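3. Study Site and Methods

3.1 The forecourt at Vundden

The study was carried out on the forecourt of the Vundden office campus, a paved open space laid out in front of the main building and used by employees, visitors and people walking between the neighboring parcels. The forecourt was chosen from a short list of three corporate plazas. The other two, at Zestholm and Pritchard, were visited during the pilot phase and are discussed in Section 5 for comparison only. All three were designed within the same decade and follow the same general plan: a large hard surface, a long building on one side, and planting kept to the margins.

Vundden differs from the other two in the treatment of its ground plane. The Zestholm forecourt is paved in a single tone. Pritchard has a border course in a contrasting stone but no figure within it. At Vundden, broad dark stripes cross the light slabs at several angles, and their directions do not follow the joints of the slab grid. The design statement filed with the planning application describes the stripes as "lines of approach" and gives no further account of how they were meant to be used. One purpose of the present work was to find out whether people on foot treat them as such.

The building behind the forecourt has a gently curved front with closely spaced vertical fins, and a row of trees stands along its base (Figure 1). A narrow strip of grass and low ground lies between much of the paving and the trees. These features matter to the analysis in two ways. First, the grass limits the places where a person may step off the paving on the building side. Second, the trees hide parts of the lower floors, so that a visitor who does not know the campus must look for other signs of where to walk.

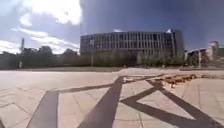

Figure 1. The Vundden forecourt, showing the dark stripes in the paving and the curved office building beyond.

3.2 Surface and joints

A survey of the paving was made by Kamran Pirzada before any observation of walkers began. The survey recorded the size of the slabs, the width of the joints, the level difference between neighboring slabs, and the position of each edge where dark and light material meet. Slabs were measured along 40 sample lines, each starting at a stripe edge and running into the light field. The sample lines were chosen by random draw from a numbered plan.

The standard light slab measures 800 mm on its longer side. Joints were found to be consistent across the sampled area, and no level difference large enough to be classed as a trip hazard under the campus maintenance standard was recorded. The dark material is set flush with the light. It follows that any effect of the stripes on walking must come from their appearance and cannot be explained by a change in level or by a raised edge felt underfoot.

Loose material on the surface was recorded separately. Leaves collect on the forecourt in patches, and their position changes with the wind. Because a patch of leaves may itself attract or turn away a walker, each observation session opened with a sketch of any patch larger than one slab. The sketch was repeated at the end of the session. Where a patch had moved across a stripe edge between the two sketches, paths passing through that part of the plan were marked and later analyzed both with and without the marked set. The results did not differ in any way that affects the findings reported in Section 4.

Glare was also noted. The light slabs are bright in direct sun, and several persons interviewed in the pilot phase said that they looked down and walked on the darker material for comfort. This possibility had not been foreseen in the original protocol. Sky condition was therefore added to the record sheet as a required field, with three values: clear, broken cloud and full cloud.

3.3 Observation of walking paths

Paths were recorded by two observers working at the same time from separate positions. Citlali Tovar and Tyson MacLeod served as observers for the main series, and Iman Lamrani replaced either of them when needed. Each observer held a printed plan of the forecourt at a fixed scale and drew the path of each walker as a continuous line, with a short tick wherever the walker stopped. The plan showed the outline of the paving and the building line but omitted the stripes. This was done so that observers would not be led to draw paths along them. The stripe pattern was added later by overlay.

A path was included if the walker entered and left the plan area during the session and if both observers had drawn it. Groups were recorded as a single path with a group mark. Persons pushing carts or bicycles were included; persons riding were not. Maintenance staff at work on the forecourt were left out, as their movements are set by the task in hand.

The main series produced 196 paths that met these conditions. For each path, the two drawn lines were compared at intervals along their length. Where the lines differed by more than one slab, the path was reviewed by Mohcine Ait Ali, who had not taken part in the observation, and was either resolved or dropped. Paths dropped at this stage are not part of the total given above.

3.4 Setting and enclosure

Studies of movement in open spaces have often treated the ground and the edges of a space as separate subjects. The approach taken here is that the two must be read together. A line on the ground can suggest a direction only if there is something at its end, or if the walker believes that there is. The edges of the forecourt were for this reason recorded with the same care as its surface.

The edges at Vundden are uneven in character. On one side the building presents a long front of regular windows, with pale bands between the floors. In some views the ground floor reads as darker than the floors over it and seems to stand back beneath them, so that the doors are hard to pick out from a distance. Elsewhere the paving runs out toward a low line of trees, and the sky takes up much of the view. A person crossing in that direction has few objects near at hand by which to judge distance or progress.

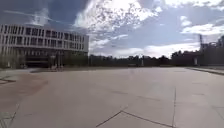 For the purpose of analysis the perimeter was divided into segments, and each segment was given one of two classes. A segment was classed as closed if a building face or planting stood directly behind it, and as open if the view continued past the end of the paving. Slim upright elements such as posts were entered on the plan as points. They were not treated as part of the edge, although the interviews suggest that some walkers use them as aiming marks when nothing larger is available.

Each recorded path was then assigned an entry segment and an exit segment. This made it possible to compare paths between two closed segments with paths that began or ended at an open one. It was expected that the stripes would have more effect on the second group, where the surroundings give less help.

3.5 Measure of alignment

The degree to which a path agrees with the paving pattern was expressed by two values. The first is contact, defined as the share of the path's length that lies on dark material. The second is alignment, defined as the share of the path's length that runs within 5 degrees of the direction of the nearest stripe, whether or not the path lies on it. The two values were kept apart because a walker may cross a stripe at a steep angle, gaining contact without alignment, or may walk beside a stripe on the light slabs, gaining alignment without contact.

Contact is sensitive to the width of the stripes, which is not constant across the forecourt. A thinner band will give low contact even where it is closely followed. Alignment does not have this weakness, and it is used as the main measure in Section 4. Contact is reported beside it so that readers may compare the present findings with those of the Catton study, in which only contact was measured.

Near the points where stripes meet, the nearest stripe may change within the space of one or two steps. A path passing through such a point could receive a high alignment value by chance. Each meeting point was therefore enclosed in a circle on the plan, and the parts of paths within the circles were removed before alignment was calculated. Turns made inside the circles were entered in a separate table. They are of interest in their own right, as they show where walkers who had been following one stripe went on to another or left the pattern altogether.

3.6 Interviews

Short interviews were held with walkers who had completed a crossing and who agreed to stop. The interviewer asked where the person had come from, where the person was going, and whether anything on the forecourt had helped or hindered the crossing. The paving was not mentioned unless the person raised it. Those who did raise it were then asked to mark on a blank plan any stripe they could recall.

The last interviews were completed on 7/13/21. Answers were coded by Lamrani and Pirzada working separately, and differences were settled by discussion. Plans marked by the persons interviewed were kept with the path drawings, and a single reference number joins each interview to its path. No names or employee numbers were taken.

3.7 Limits of the method

The method records where people walked and does not record where they looked. A walker may follow a stripe without noticing it, and a walker who has noticed it may choose to ignore it. The interviews give some evidence on this point, but only for those willing to stop, and people in a hurry are likely to be underrepresented.

Regular users also present a difficulty. Many of the people who cross the forecourt do so every working day, and their paths may reflect a habit formed long before the study. Interview answers allowed first-time visitors to be identified, but the paths of persons who were not interviewed could not be sorted in this way. The comparison of visitors and regular users in Section 4.3 is for this reason based on the interviewed group alone.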